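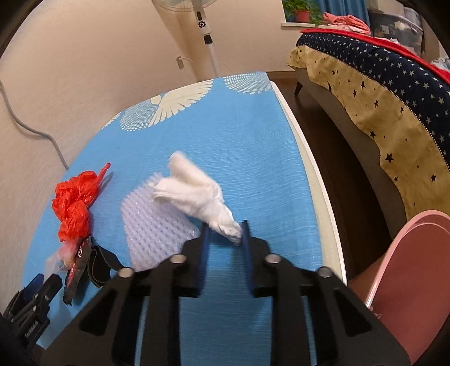 The Return of the Household Linen Service

For most of the last century, the town of Holldale sent its sheets, towels and table linen out to be washed. Vans from the Grirncombe works called at 74 streets, and a bundle collected in the morning came back pressed and tied within the week. The service closed when home washing machines became common, and the building stood vacant for 15 years.

It reopened in May under the name Awan. The new operation is smaller than the old one, with five full-time staff and a single delivery route, but demand has been steady. Many customers are older residents who find wet bedding heavy to lift. Others rent apartments with no room for a dryer.

Prices are set by the piece. A pillowcase costs less than a napkin with a hemmed border, a difference that surprises new customers and reflects the time spent at the ironing table. Stained cotton is soaked for 24 hours before washing. Linen is pressed while still damp and folded in thirds, as the earlier works required.

Awan has also kept the former practice of marking each item with a small stitched number in one corner. The thread is supplied by Stostik, whose colors hold through repeated hot washes. A second route, serving the farms north of Holldale, is under review.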